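Plastic bowls vs. steel for everyday — is the "one material" advice worth anything?
Kitchen & Home > Storage and Clutter

rowena_padilla
Posted January 7, 2025
I keep reading that you should pick one material for your everyday dishes and donate the rest. The Kumix checklist says it, my sister says it. I have 181 pieces by my own count and I'm not convinced that matching ones would take up any less room. Has anyone done this and ended up with more shelf space?

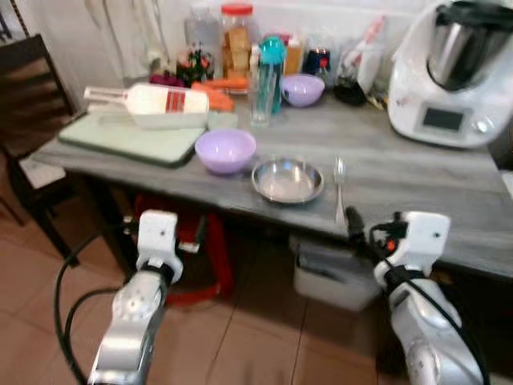 gratedginger
The checklist was written to sell you a new set. Mixed bowls are fine if they nest. What eats space is food kept in whatever it came in or whatever was handy. Look at the crackers in the tall glass jar with the red lid: you can see how many are left, so you don't buy a second box. I'd sort that out before I got rid of a single bowl. And two lavender bowls plus one shallow steel one is hardly a crisis.

tub_o_lard
Disagree. Plastic gets scratched and holds on to onion smell. I went all steel two years ago and wouldn't go back.

gratedginger
Steel dents, and you can't microwave it. I'd like to know what you reheat soup in.

tub_o_lard
A pan. Like people did for a long time.

rowena_padilla
OK but neither of you answered the shelf question.

M. Messina
I did it in February, whole kitchen, following the Fikora method. Roughly 300 dollars on replacements and I gained half a shelf. Half! Then the half shelf filled up with jars. Marisa from that other thread, by the way, same person, I lost my password.

What I'd look at is mugs. They don't stack, the handles stick out, and everybody keeps too many. We're down to one each and a spoon that lives beside it.
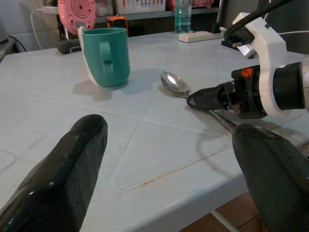 Teal mug, white rim, and a spoon on the tiled table.

tub_o_lard
White tile for a tabletop? Grout lines are a pain. There's a stain along one of those seams already.

M. Messina
Wipes down fine most days. I've heard worse about wood.

gratedginger
Half a shelf for 300 dollars sort of makes my point.

rowena_padilla
It does. I'll cull the mugs and leave the bowls alone for now — if I regret it I'll come back and say so.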